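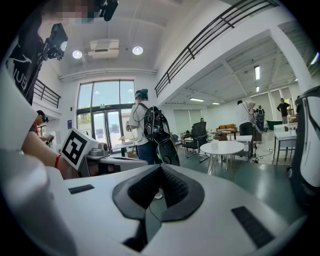 Ticket 269 – Shot clock and game clock out of sync, court 4
Opened by: Pin-yu Choi, Hutley Basketball Association
Assigned: Man-lok Chuang, Plodon support
Priority: High
Opened: July 19, 2022

Pin-yu Choi
Shot clock on court 4 keeps running after the whistle. Game clock stops fine. Happened three times in the under 16 girls semi, ref had to stop play and reset by hand each time. Visiting coach not happy, fair enough. Need it sorted before finals. Console is the Plodon one we got in June, same as the other courts. Other courts OK.

Man-lok Chuang
Thanks. Few things please:
- firmware version (Menu, then System, bottom line)
- is shot clock on the cable or on wireless
- does it happen with the manual stop button or only with the ref's whistle pack

Pin-yu Choi
Firmware 2.9. Wireless – the cable run got cut when they did the floor. Only with the whistle pack. Manual stop works every time, did it 29 times in a row with Hatice watching the clocks.

Man-lok Chuang
OK so the console is getting the stop from the pack but not passing it on to the shot clock. Check Menu, Links, Shot Clock. Should say FOLLOW GAME. If it says FOLLOW TABLE it will only listen to the button.

Pin-yu Choi
Says FOLLOW GAME. Changed it to TABLE and back, saved, restarted. Same thing.

Hatice Ersoy
Adding to this, I was on the table for the semi. It doesnt do it straight away. First quarter was clean. Started after we turned on the Clunar feed for the live scores. Might be nothing.

Man-lok Chuang
Not nothing, thats useful. Can you run it for a bit with Clunar off, then on, and tell me what the pack channel is in both cases?
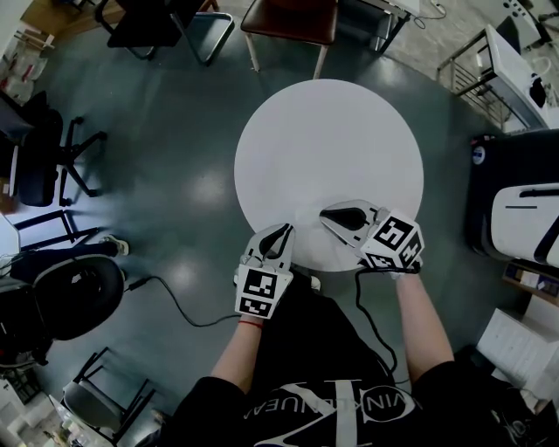 White table and green floor, from overhead

Hatice Ersoy
Clunar off: pack on channel 4, no faults in 100 whistles (sore ears). Clunar on: still says channel 4 but the shot clock missed the stop 11 times out of the first 20. Gave up after that.

Man-lok Chuang
Right. Clunar sender is probably sitting on the same channel as the shot clock link. Link channel is seperate from the pack channel, confusing I know. Go to Menu, Links, Advanced and move the link to 9. Do the same on the shot clock units, little switch behind the battery cover, both ends of the court. Both ends have to match or one will go blank.

Pin-yu Choi
Did that. One end went blank, my fault, had it on 8. Fixed. Clunar on, both clocks stopping together so far. Will leave open until a full game is played on it.

Amnuay Kongkaew
Reffed the men's B grade on court 4 tonight. No problems with either clock. One overtime as well. Buzzer is still too quiet at the far end but that's another ticket.

Man-lok Chuang
Good. Will ask for a clash warning in the next firmware, no date on that. Please write the link channel on the console lid so it doesnt get reset at changeover.

Pin-yu Choi
Done, taped on. Buzzer ticket to follow, Hsiu-ying Yu will log it. Ok to close.

Status: Closed
Fix: shot clock link moved to channel 9, both units matched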